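Traneo build gallery – the wrist camera page

Welcome back to the Traneo pages! For anyone new, Traneo is the desktop arm I'm building at one end of the bench at Hirnbridge, our shared workshop, and also in simulation on my old laptop whenever the workshop is locked and I can't sleep. The last page was all brackets and wiring. Now I've finally got to the part I've been looking forward to since December – getting the gripper lined up on something small.

The sim copy has the same two-finger gripper as the real one, and the virtual camera sits at the wrist, looking out along the fingers. I started with a big soft-cornered block and it was far too easy, so Judit Barta (she has the bench next to mine and a drawer full of board game bits) told me to go for dice. I've been at it for 2 evenings now and I'm completely hooked!
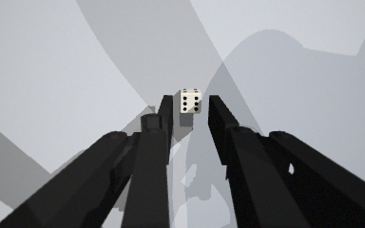
Wrist view in the sim, jaws open, with the die in the gap showing its six.

I love how much the shadows help at this stage. My first version of the lighting was totally flat and I had no feel at all for where the arm was over the table, so I added one strong light and left the edges soft. It slows the laptop down a bit (the fan sounds like a hair dryer) but I'm keeping it.

The settings, for those of you who always write and ask: the fingers close at 25 percent speed, and I run 80 tries in a batch before I change anything. The config file is up to version 112, mostly because I save a new one every time I touch a number. Judit thinks I should learn to use branches like a grown-up.

Next up is the real gripper. The new finger pads are cut but not glued, and I still need to redo the cable loop at the wrist so it stops snagging on the second joint. If you have a favorite glue for rubber on printed plastic, please leave me a note in the guestbook – I've got two half-used tubes here and don't trust either of them.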